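**Peel and stick marble on a work surface, will it hold up?**

**hungpy_602**
I'm redoing the surface of a work nook and I'm down to two options. One is a printed marble contact film from Maltlow, the tan and cream one. The other is a proper laminate sheet from Huredia, cut to size. The film costs a lot less. The nook is 60 inches wide with walls on three sides, so whatever I use has to meet the wall cleanly at the back and both ends.

Use would be light. Mostly phones, chargers, a notebook, a mug. I sort old phones for resale so things get picked up and put down all day. Has anyone had the film down for more than a few months?

**dovetail_rick**
Film is fine for a shelf. On a surface you slide things across, it scratches, and once it scratches you see white. Get the laminate.

**marsh_lane**
Disagree with Rick. I've had film on a craft desk for over 3 years and it looks the same as the day I put it down. It depends what's under it. If you stick it to raw particle board it will lift. Seal the board first, let it dry overnight, then stick.

**dovetail_rick**
What do you do on the craft desk though? Paper and glue isn't the same as dragging phones around with grit under them.

**marsh_lane**
Sewing. Scissors and pins, all day.

**kettleblack**
Which wallpaper is it going with? That matters as much as the wear. Tan marble against a cool white wall can look dirty.

**hungpy_602**
The walls are already papered, white with a pink ribbon lattice, blue bows and roses. It's from Tseng, bought it in August. I like it and it's staying. Picture so you can see the colors next to each other.
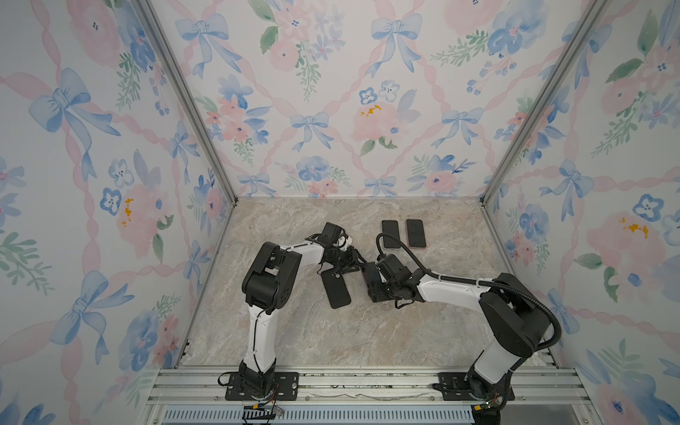
*Marble-look surface with the ribbon and rose paper, three phones out on it.*

**kettleblack**
OK, that's better than I expected. The paper is busy and pale and the marble is busy and brownish, but the gray in it helps. I'd still want one of them to be plain. If the roses stay, I'd do the top in solid cream.

**marsh_lane**
I like them together. It looks like my aunt's bathroom and I mean that as a compliment. The pink lattice is pretty.

**dovetail_rick**
Not my taste but it's not my nook. One practical point. Dark phones are easy to find on that color. On a dark top you'd be patting around for them.

**pellbrook**
I'll put in a word for neither. Buy a desk mat. Musalus does a felt one, and you can throw it in the wash. Then the surface under it can be whatever you like, and you don't get scratches on the phones, which if you're selling them is the bigger worry.

**hungpy_602**
I tried a mat on the last desk. It bunches up and it covers the marble, and I want to see the marble. The scratched phones are a fair point. I could use a small one only where I set down the glass side.

**pellbrook**
Small one works. Put a strip of double-sided tape under the front edge and it won't bunch.

**marsh_lane**
For the film, whichever way you go: start at the back wall, peel 6 inches at a time, and use a plastic card wrapped in a cloth. Wrap it over the front edge and tuck it under. A cut right on the front edge is where it always starts to come up.

**dovetail_rick**
Agree on the edge. And don't run it up the wallpaper at the back. Trim it short and put a thin bead of clear caulk there, or the paper will tear when you pull the film off someday.

**kettleblack**
Caulk on wallpaper will leave a mark. Use a narrow strip of trim.

**dovetail_rick**
Not if you tape it off first.

**kettleblack**
I've taped it off first. It left a mark.

**hungpy_602**
Trim strip then, I have some left over from the closet. I'm going with the film. If it scratches I'm out the price of a roll and I'll order the laminate. Starting Thursday if the sealer gets here.

Pin-yu Hung

**marsh_lane**
Buy one extra roll now. The print doesn't always match between batches.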